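About Clurkitik

Can a machine tidy a table yet? We get asked that by nearly everyone who finds out what we do, usually within a minute or so of shaking hands, and after all this time our answer is still "sort of, and come see for yourself!"

Clurkitik started in Tilesville with 6 people, one rented floor and a long list of chores we hoped somebody (or something) else would do. Laundry was on it, and so was sorting the odds and ends that pile up on a shop bench by Friday. We have tried 339 chores since then, some from home kitchens and some from the packing floor at Foltwood, our first customer and still our most patient one. Our arms can finish 70 of them without a person stepping in. Folding a fitted sheet is not among them, and we'd rather you heard that from us.

Our main project these days is called Toma, and it is all about picking up mixed things and putting them where they belong. Soft foam is kind to a gripper. Metal hardware, with its odd shapes and shiny sides, is a good deal harder, and we have spent most of the time since May on exactly that.

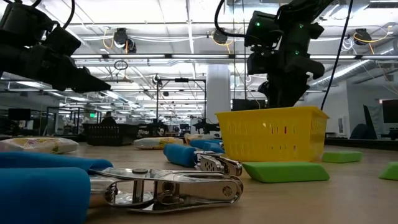

Sorting practice for Toma: foam rolls and blocks, white packages and ratchet hardware, with the yellow basket under one of the arms.

We are slower than a person at nearly everything, and we say so to every shop that calls. If you have a dull job you'd like us to try, write and tell us about it, the messier the better, and we'll write back even if the answer is "not yet."

Page last updated 10/23/19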